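Dreken 4 ist da: Unsere Greifplanung kommt jetzt auch mit grauen Tagen zurecht

Drenorura veröffentlicht neue Version der Planungs- und Wahrnehmungssoftware für Roboterarme

Donnerstag, 13. November 2025

Ich schreibe diese Mitteilung diesmal selbst, weil ich seit dem Frühjahr fast täglich mit der Software arbeite und unsere Presseagentur mich sowieso dreimal am Tag anrufen würde. Ich bin Krystyna Walczak, ich leite bei Drenorura die Entwicklung von Dreken, und heute dürfen alle unsere Kundinnen und Kunden endlich die Version 4 herunterladen. Wir freuen uns riesig!

Für alle, die uns noch nicht kennen: Dreken ist die Software, die zwischen Kamera und Arm sitzt. Sie schaut sich an, was vor dem Greifer liegt, überlegt sich einen Weg dorthin und schickt die Bahn an die Steuerung. Arme und Greifer bauen wir nicht. Wir arbeiten mit dem, was bei den Leuten schon auf dem Tisch steht, und das ist manchmal ein ziemliches Sammelsurium.

Der größte Brocken in dieser Version ist die neue Tiefenschätzung für die Kamera am Handgelenk. Bisher hatten wir ein Problem mit matten, glatten Flächen, auf denen kaum Struktur zu finden ist. Die alte Version hat dort gern geraten, und zwar mit großem Selbstvertrauen (ich habe einige Schrammen in Arbeitsplatten auf dem Gewissen). Jetzt bekommt jeder Bildbereich einen eigenen Vertrauenswert, und wenn der zu niedrig ist, fährt der Arm ein kleines Stück zur Seite und schaut noch einmal hin. Das kostet etwas Zeit. Wer es eilig hat, kann den zweiten Blick in den Einstellungen abschalten, ich würde es aber lassen.

Dazu kommt die Fingermaske. Dreken weiß nun aus dem Modell des Greifers, wo im Bild die eigenen Finger stehen, und rechnet sie heraus, bevor überhaupt nach Objekten gesucht wird. Schatten und schwache Spiegelungen behandeln wir getrennt davon, weil sie mit dem Arm mitwandern und sich dadurch verraten. Die Idee stammt von Dardo Huenchumán, der sie an einem Nachmittag auf die Rückseite eines Lieferscheins gezeichnet hat. Bis daraus brauchbarer Code wurde, vergingen dann doch ein paar Monate.

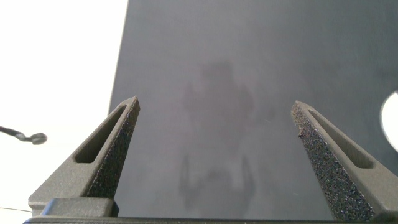

Was wir getestet haben

Unser Testsatz heißt Harkow und ist über die Jahre ordentlich gewachsen. Er enthält inzwischen 1195 Aufnahmefolgen, darunter 154, an denen die Vorgängerversion gescheitert ist. Gerade diese Folgen laufen bei uns jetzt jede Nacht durch, und morgens beim ersten Kaffee schaue ich nach, was rot ist. Überbelichtete Hintergründe, offene Greifer vor dunklen Platten, Kabel, die seitlich ins Bild hängen: All das ist drin, denn so sieht es an echten Arbeitsplätzen nun einmal aus.

Drei Betriebe hatten die neue Version vorab im Einsatz. Bei Kárason, einem Hersteller von Prüfvorrichtungen, hat Trinidad Mansilla die Umstellung betreut. »Ich habe am ersten Tag vor allem das Protokoll gelesen, weil ich wissen wollte, wann die Software unsicher ist«, erzählt sie. »Das konnte ich vorher nie sehen. Jetzt steht es da, und ich kann die Lampe umstellen oder die Bahn ändern.«

Genau dieses Protokoll ist übrigens mein heimlicher Liebling. Zu jeder Bewegung lässt sich nachlesen, welche Bahn verworfen wurde und aus welchem Grund, in ganzen Sätzen und auf Wunsch auf Deutsch.

Was noch fehlt

Durchsichtige Teile bleiben schwierig. Glas und klare Folie erkennt Dreken 4 nur, wenn der Rand gut zu sehen ist, und das schreiben wir auch so in die Anleitung. Baltasar Espinoza sitzt an einer Lösung, will mir aber partout kein Datum nennen. Weiche, sehr biegsame Finger werden von der Fingermaske bisher ebenfalls nur im unbelasteten Zustand richtig erfasst.

Umstieg und Verfügbarkeit

Wer einen laufenden Wartungsvertrag hat, bekommt Dreken 4 ohne Aufpreis. Bestehende Projekte lassen sich öffnen und werden beim ersten Speichern umgewandelt, also bitte vorher eine Kopie anlegen! Die Kalibrierung der Handgelenkkamera muss einmal neu gemacht werden, der Assistent führt Schritt für Schritt durch. Die alte Version pflegen wir noch weiter, neue Funktionen kommen dort aber keine mehr hinzu.

Pressekontakt

Sem De Graaf, Drenorura, Kommunikation. Er vermittelt auch Gespräche mit dem Entwicklungsteam und Vorführtermine im November.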